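Chapter 12
Folding and Sorting Clothes on a Bed
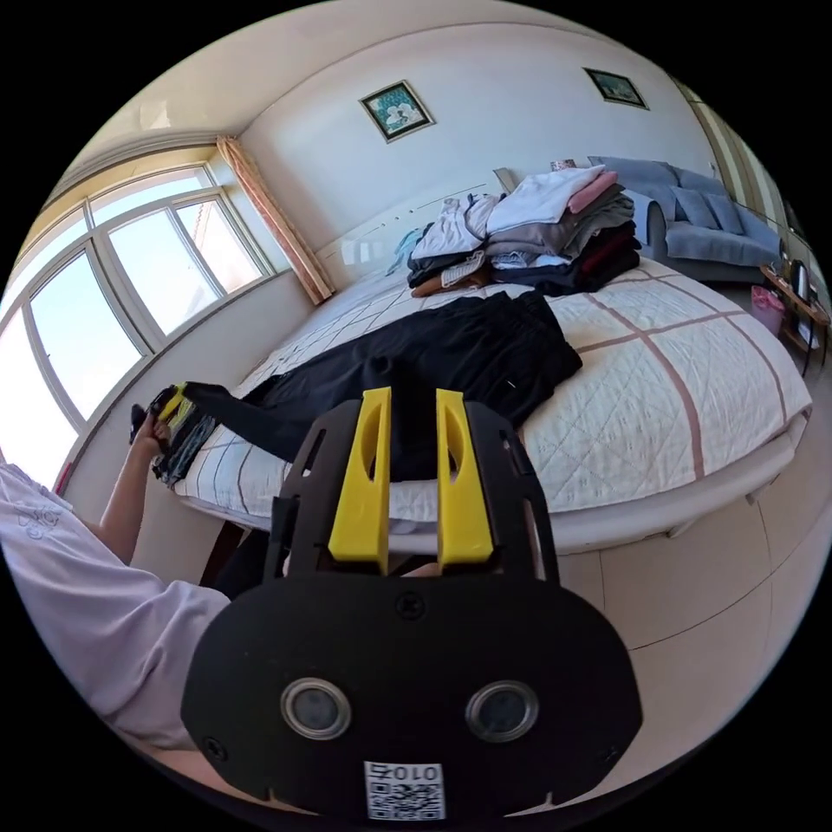
Most households fold laundry wherever there is a flat surface big enough to hold it. In many homes that surface is the bed. It is wide, it is at a workable height, and the finished piles end up close to the closet or dresser where they belong. This chapter deals with the work that comes between the dryer and the drawer.

Chapter 11 covered washing and drying. By now you should be able to read a care label and choose a drying method. Folding gets less attention in most home management courses, but it takes up a good share of the time spent on laundry. In the household study described in Section 12.4, Delali Kpodo kept a log of 168 loads over a single year. Folding and putting away took longer than any other step that needed a person in the room.

Before you start, make the bed. Pull the bedspread smooth and clear off pillows and anything else lying on top. A quilted cover with stitched squares can serve as a guide, and the seams help you lay a pant leg or a sleeve straight. Dark clothes shed lint that shows on a pale cover, so shake them out first or put down a clean sheet.

Long garments come first. Pants and sweatshirts need the most room, and they are hard to lay flat once small piles have taken over the bed. Hold the garment at one end, lift it clear of the edge, and let the rest settle across the bed. Smooth it from the middle outward. Check the pockets again at this point, even if you checked them before washing.

Rhun Rosser, whose folding method is taught in Section 12.2, sorts by drawer. Everything that goes in one drawer is folded to the same width and stacked together, no matter who wears it or what it is made of. Other people sort by person or by type of clothing. We compare the three systems in Section 12.3.

Terms to learn in this chapter: fold line, face side, file fold, flat stack, set crease.

12.1 Setting Up the Work Surface

Stand at the long side of the bed, with the laundry basket on the floor next to you.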